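How do you fold slippery sports jerseys so they stay folded?
Asked by Reshma Mtshali
Viewed 2,372 times

My son plays for the Etstead juniors and we somehow own 6 jerseys now, all that silky stuff that slides right out of any fold I put it in. I stack them, I shut the drawer, and by the next practice it's a heap again! I don't want to hang them (no closet space). Any tricks? I've tried rolling – better, but they come undone.

Vusumuzi Botha
Stop folding on the bed or a shiny table. You want a surface with a bit of grip, like a fabric couch seat or a blanket, so the jersey stays put while you work. Front side down, sleeves in to the back, then both sides in so you get a long strip. Fold the bottom third up, then the top down over it. Stand them on edge in the drawer, packed snug – mine have lasted all season that way. If it starts out balled up like this red and white one, shake it out and smooth it with your palms before the first fold.

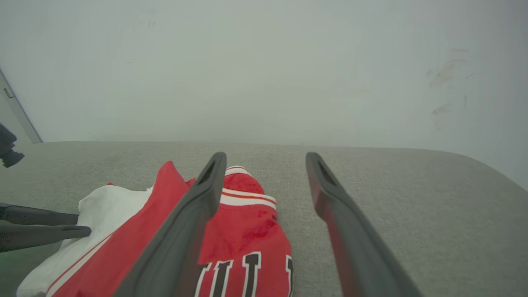
Mokoena
Just roll them and put a hair tie on. Done.

Dondia
Second the standing up thing. I use a shoebox inside the drawer, holds three of my husband's big ones. Don't iron over the numbers though, ask me how I know lol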